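Rice cooker inner pot: coating worn, is a replacement from another model safe?

Asked 6/5/26 by umonti

The inner pot of my Akside cooker measures 269 mm across the rim and weighs 585 g. The nonstick layer has worn through at the bottom. Akside no longer lists the part. A Mikudon pot of the same diameter is sold locally. Will it work on a plate-type heater?

2 answers

Answer 1 (accepted), score 19

Diameter alone is not enough. Heat passes through the contact area between the base and the plate, and the thermostat button in the center has to be pressed down fully by the pot. Compare base curvature and depth under the rim. If the base is flatter than the original, the cooker will switch off early or scorch a ring.

Set the old pot on a table and measure from the tabletop to the underside of the rim.

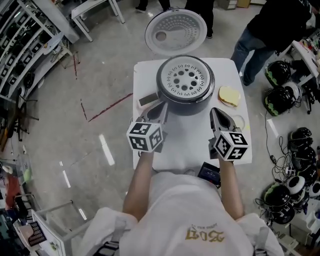 Checking the fit

Seat the new pot and turn it a few degrees each way. It should not rock. Then boil two cups of water and watch for the switch-off. More than 5 mm difference in depth: return it.

Ubaldo Monti (asker): Depth is 2 mm off, no rocking. Ordering it.

Answer 2, score 1

mine is a Clanley and any pot fits, just get the cheap one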